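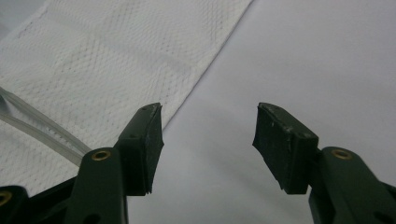 4.2 Registering an Entity as the Owner of a Property

Use this procedure when title is held by a company or trust.

1. Sign in to Navholm Property Records and select Owners, then Add Entity.
2. Enter the legal name exactly as it is printed on the recorded deed.
3. Enter the mailing address for tax notices.
4. Attach Form 1618, signed by an authorized officer.
5. Link each parcel by number and select Submit.

Note: Submitted records remain in Pending status until a reviewer approves them. Pending records may be edited for 90 days.

Caution: Do not create a second entry for an entity that has changed its name. Use Amend Entity — duplicate entries will block later transfers.

If error 2243 appears, the parcel is linked to another owner. Contact Krešimir Ristić, Records Support, extension 3003.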